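Unit 2: Wiring Harnesses - Bundling, Breakouts and Terminals
Handout for the bench session. Read before coming to the bench.

2.1 Scope

A wiring harness is a group of conductors held together along a shared route and separated where each one has to reach its own connection. This unit covers small harnesses of two to six conductors, of the type found in fans, pumps, lamps and light vehicles. High-voltage harnesses and shielded cable are covered in Unit 5.

By the end of the session you should be able to name the parts of a harness, lay one out against a drawing, apply a tape sleeve at a given position, and inspect a crimped spade terminal.

2.2 Terms

Trunk. The section in which all conductors run together.

Breakout. The point at which one or more conductors leave the trunk.

Branch. The section of a conductor or group of conductors after a breakout.

Tail. The free end of a branch, with or without a terminal.

Spot tape. A short wrap of tape that holds the trunk at one position. In these notes a spot tape with straight edges and at least two full turns is called a sleeve.

Twisted pair. Two conductors twisted around each other at a regular pitch. For routing purposes the pair is treated as one strand.

2.3 Bundling

The conductors in a trunk should lie side by side without crossing. A crossing under tape makes a hard spot, and a hard spot wears first when the harness is clamped. Straighten each conductor between finger and thumb before bundling. Lay the stiffest conductor down first and the most flexible one last, on top.

Tape is applied at half overlap. Start the wrap on the conductor nearest to you, keep light tension on the roll, and finish with the cut end pressed flat. Do not stretch the last turn. Stretched tape creeps back and leaves adhesive on the insulation. Light wrinkling on the surface of the sleeve is acceptable. A wrinkle that runs the full width of the sleeve and opens at the edge is a defect, and the sleeve is to be removed and replaced.

The position of each sleeve is measured from the reference end of the drawing to the near edge of the tape. On the Kokska practice drawing the first sleeve is at 70 mm and the overall length of the trunk is 200 mm.

2.4 Breakouts and branch length

Conductors should leave the trunk in the order in which they will be connected. Where a trunk bends, the conductor on the outside of the bend travels farther than the one on the inside. If both are cut to the same length, the outer tail will come up short. The difference is small on a gentle curve and becomes a real problem on a tight one, so branch lengths are always taken with the harness laid in its installed shape and never from a straight bundle.

A twisted pair normally leaves on its own branch. It should be led away from the power conductors as soon as the route permits. Keep the twist up to the point where the pair has to open for its connector. 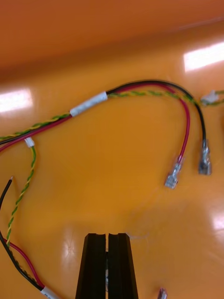 Figure 2.1. Three-strand harness with white tape sleeve. Black conductor on the outside of the curve, red inside it, yellow and green pair branching to the right. Red and black end in spade terminals.

In Figure 2.1 note the order of the strands after the sleeve. The red and black tails finish close to each other, and the two terminals do not point in quite the same direction. Terminal direction is set at installation and is not measured on the bench.

2.5 Female spade terminals

A female spade terminal has two working parts. The clip end is rolled inward along both sides and grips the male tab. The barrel is closed around the stripped conductor by the crimping tool. On insulated types a plastic sleeve covers the barrel; on bare types the barrel can be inspected directly.

Procedure for bare terminals:

1. Strip the conductor to the length of the barrel plus 1 mm.
2. Twist the strands lightly in their existing direction.
3. Insert until the strands show just past the front of the barrel.
4. Seat the terminal in the matching die, seam toward the indenter.
5. Close the tool through its full ratchet travel.
6. Pull by hand, then test on the gauge.

The practice terminals are held on the Zwane gauge at 70 N for the red and black conductors. Record pass or fail only. A terminal that moves on the conductor at any load is cut off and remade - it is not crimped a second time.

2.6 Inspection

Inspect on a clean, plain-colored surface under overhead light. Glossy surfaces give reflections that can be mistaken for bright metal or nicks, so turn each terminal before making a decision. Check the following:

- no loose strands outside the barrel
- insulation stops at the barrel and is not trapped in it
- clip end symmetrical, both rolls closed equally
- sleeve edges square to the bundle
- no conductor crossing under the sleeve

Conductor colors are checked against the drawing and not against habit. Color conventions differ between countries and between equipment makers. In this course red is supply, black is return, and the yellow and green pair is signal. Green and yellow on a single mains conductor means protective earth in many systems and has no connection with the pair used here.

2.7 Bench work

Make up one harness to the Kokska drawing using the Zestton wire set. Submit it with the inspection sheet, unclamped. The exercise carries 100 points: 70 for the harness and 30 for the sheet.

Reading for Unit 3: Ostance course pack, section on clamps and strain relief.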